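Zindell Portable Scoreboard
Setup Guide, Section 3: Field Setup and First Game

Read Section 2 (Unpacking and Parts Check) before starting. The steps below apply to the Fakance baseball and softball display with the standard tripod base. For the wall-mounted version, go to Section 5.

Choosing a Location

1. Pick a spot in foul territory or beyond the outfield fence, on level ground. Do not set the display behind home plate, where it would sit in the pitcher's line of sight.

2. Confirm that the display can be seen from both dugouts and from the scorer's table. The digits are readable at up to 600 feet in overcast conditions. In direct sun, readable distance is shorter and depends on the angle.

3. Stand at the batter's box and look toward the planned location. If the display falls inside the batter's eye area, move it toward either foul line.

4. Check for sprinkler heads. Move the base at least 3 feet away from any head.

NOTE: On fields with a short porch in left or right, place the display on the opposite side. Dents from batted balls are not covered under the limited warranty.

CAUTION: Do not set up under power lines or on a slope. Do not use the display during lightning. Lower the mast and clear the area.

Assembling the Base and Mast

1. Open the three tripod legs until each one clicks.

2. Turn the leveling feet until the bubble is centered. Tighten the lock nut on each foot by hand.

3. Hang a sandbag from the hook on each leg. Sandbags are sold separately. Use filled bags of 20 pounds or more. Water jugs are not a substitute.

4. Insert the mast into the collar with the slot facing the field. Turn the collar knob clockwise until it stops.

5. With one person on each side, lift the display panel and slide the rear bracket down over the mast plate. The bracket is seated when the red line on the plate is hidden.

6. Push the safety pin through the bracket and close the clip.

CAUTION: Lifting the panel requires 2 people. Do not raise the mast with the panel attached unless the safety pin is in place.

7. Raise the mast to the desired height and tighten the mast clamp. On a breezy day, leave the mast at its lowest setting. If the panel sways when the clamp is tight, take it down.

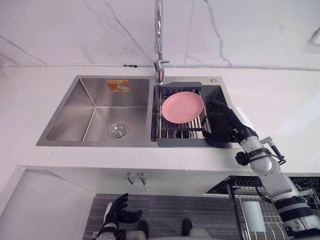
Connecting Power

The display runs from the supplied battery pack or from a grounded outlet. The two cannot be used together.

Battery pack:

1. Charge the pack fully before the first game. The charge light changes from amber to green.

2. Slide the pack into the bay on the back of the panel, label side out.

3. Close the bay door and press until both latches catch.

Outlet:

1. Remove the battery pack.

2. Run an outdoor-rated extension cord along the fence line. Do not cross the base paths, the on-deck circle, or the dugout steps.

3. Plug the cord into the panel first, then into the outlet.

4. Loop the cord once around the strain relief hook so that a pull on the cord does not reach the socket.

NOTE: Many older parks switch their outlets and field lights from the same panel. If the display shuts off when the lights go out, this is the likely cause. Ask the park office for an unswitched outlet.

Pairing the Controller

1. Press and hold POWER on the display until the self-test begins. Each digit lights in turn, followed by the ball, strike, and out lamps.

2. Turn on the Belhaj handheld controller. Stand within sight of the display.

3. Press LINK on the controller. PAIR appears on the display in the inning position.

4. Press ENTER. The display shows a zero for each team when pairing is complete.

If PAIR continues to flash, turn off any second controller in the area and repeat from Step 1. At complexes with displays on adjoining fields, assign a separate channel to each field before the first game of the day. Write the channel on the label inside the controller cover.
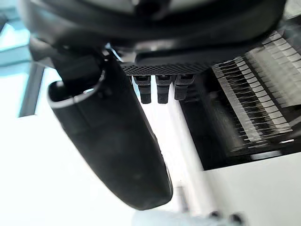 Fig. 3-2. Gripper finger, with mounting bracket at the upper end.

Setting Up a Game

1. Press MENU and select NEW GAME.

2. Select BASEBALL or SOFTBALL.

3. Enter the number of innings. For spring exhibition games, set TIE GAME to ALLOW. The display will then accept a final score with no winner.

4. If a run limit per inning applies, enter it now. It cannot be changed once the first pitch has been recorded.

5. Enter a name for each team with the arrow keys. Names that do not fit are shortened from the right.

6. Press START. The display shows the top of the first inning.

During play, one press of BALL, STRIKE, or OUT adds one to the count. The count clears at each OUT. It does not clear on a hit; press NEXT BATTER. After the third out, the display waits for the operator to press HALF.

To correct an entry, press UNDO. The controller stores every entry for the current half inning. Once HALF has been pressed, use MENU, then EDIT SCORE.

NOTE: The display does not enforce batting order or pitch limits. Keep a paper scorebook for any game in which pitch counts are reported to the league. In case of a difference, the scorebook is the official record.

Split-squad and B games

When the same club plays on more than one field, save each game under its own name. Two games saved under one name are merged in the season file and cannot be separated. Titley export software, if installed, adds the field name to the file on its own — check that FIELD NAME is turned on before the first export.
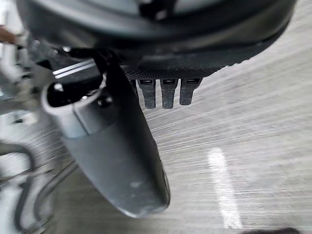 AFTER THE GAME
Shutdown and Storage

1. Press MENU, select FINAL, and press ENTER. Wait until SAVED appears.

2. Hold POWER until the display is dark.

3. Disconnect the cord at the outlet first, or remove the battery pack.

4. Lower the mast fully. Pull the safety pin and lift the panel straight up with a helper.

5. Wipe infield dust from the panel with a soft, damp cloth. Do not use glass cleaner or a pressure washer.

6. Place the panel in its case with the digits facing the foam.

Store the battery pack indoors. If the display will not be used between December and the start of spring practice, charge the pack to half and leave it out of the bay.

CAUTION: Do not leave the pack in a closed vehicle or an equipment shed in hot weather.

For error codes, see Section 6.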